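Chapter 6

Taking Stock of Equipment: Depreciation and Useful Life

Learning objectives

After studying this chapter, you should be able to:
- tell a capital cost from an operating expense
- compute straight-line and declining-balance depreciation
- decide when a group of small items may be recorded as one asset
- record the disposal of an asset that still has a book value

6.1 Why equipment is spread over time

A business that buys a delivery van in March does not use up the van in March. The cash leaves in one month, but the benefit arrives over several years. If the full cost were charged against the income of a single month, that month would show a heavy loss and the months after it would look better than they were. Depreciation deals with this by moving the cost of an asset to expense over the periods in which the asset is used.

Three figures are needed before any calculation can begin: cost, salvage value, and useful life. Cost includes the purchase price and everything spent to bring the asset into working condition, such as freight and setup. Salvage value is the amount the business expects to receive when it gives the asset up. Useful life is an estimate, and it belongs to the owner and the pattern of use. The same model of computer may be given three years in a design office and six at a front counter.

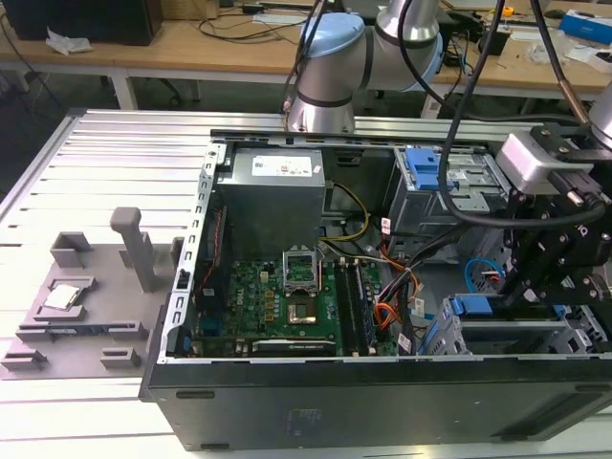

Physical wear is only one limit on useful life. An asset may still run well and yet be too slow, too costly to repair, or unable to work with newer equipment. Accountants call this obsolescence. For office machines it usually sets the limit, while for buildings and furniture physical wear matters more. The estimate should reflect whichever limit is expected to come first.

Consider Votent, a small printing firm. It buys a cutting machine for $6,450 and pays $400 for delivery and setup. The recorded cost is $6,850. Votent expects to sell the machine for $850 after five years. Under the straight-line method, the yearly charge is the cost less salvage value, divided by the useful life: $6,000 divided by 5, or $1,200. The book value at the end of the second year is $4,450.

Repairs made during the five years are treated in one of two ways. Work that keeps the machine in its present condition is an expense of the period. Work that extends its life or raises its output is added to the asset – the new book value is then spread over the years that remain. Replacing a worn belt falls in the first group. Fitting a larger motor normally falls in the second. 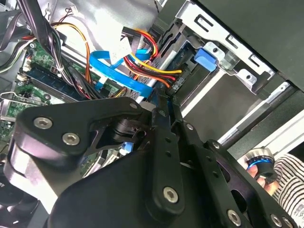

6.2 Grouped Assets

Key terms: asset group, capitalization threshold, composite rate

Many businesses own large numbers of items that cost little one at a time. Ruggiero, a catering company, buys 50 folding chairs at $21 each. A separate depreciation record for every chair would cost more to keep than the information is worth. The purchase may be entered as one asset group with a cost of $1,050 and a single useful life.

A capitalization threshold is the amount below which a purchase is charged to expense at once. The threshold is a matter of policy and should be applied the same way from year to year.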